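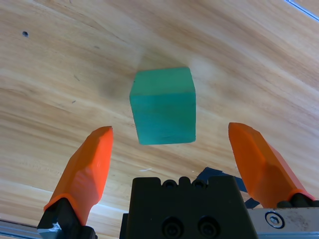 Enano cube in green, on a wooden tabletop

We love this little block! The Enano is a plain cube with softly rounded edges, so it's easy on the fingers (and on your furniture), and the green sits somewhere between teal and emerald. Look closely and you'll spot faint speckles on the front face.

Use it for stacking, sorting, just as a cheerful thing to keep on your desk. It goes nicely with the Morin tray, which holds 8.

Sold singly or in bags of 30
Schools: ask us for the 400-piece box
Stocked at our Stenico shop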